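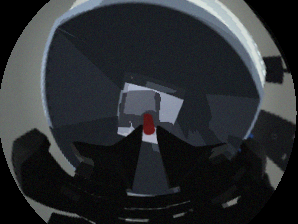 The Homville branch library will close its reading room for repairs in September, and regular visitors are asked to return borrowed periodicals before then. I have used this room for 17 years and wish to set down a few remarks on the matter.

The notice posted at the front desk lists 191 titles to be moved to Kiltcombe. Most are local newspapers - the bound volumes in particular - and readers will need to request them 2 days ahead. Mr. Lautaro Arancibia has confirmed that the map drawers will stay where they are. The evening hours, which end at 8 p.m., remain under review.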